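Vimetti Wipe-Clean Tablecloth, Pale Floral

I started stocking these two summers ago and I've had one on my own kitchen table pretty much ever since, so yes, I'm biased! It's a coated cotton cloth with a soft matte finish, so it hangs nicely and doesn't crackle when you lean on it the way the cheap vinyl ones do.

Coffee, jam and ketchup come off with a damp sponge. Turmeric is another story (ask me about July), so get to that one fast. Machine wash at 30 degrees Celsius, no dryer, and iron on the back only.
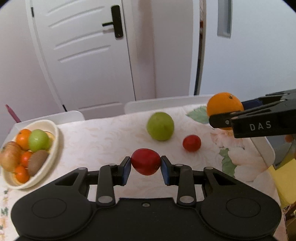 Sizes: I carry the 265 cm and the 320 cm lengths, both hemmed. The longer one suits a table with the leaf pulled out, and you'll still get a decent drop at each end. If you're stuck between the two, go longer – I always do.

Matching napkins come in a box of 24 and they're plain cotton, no coating. Orders placed before noon ship the same day, rolled on a tube so you don't have to fight the creases.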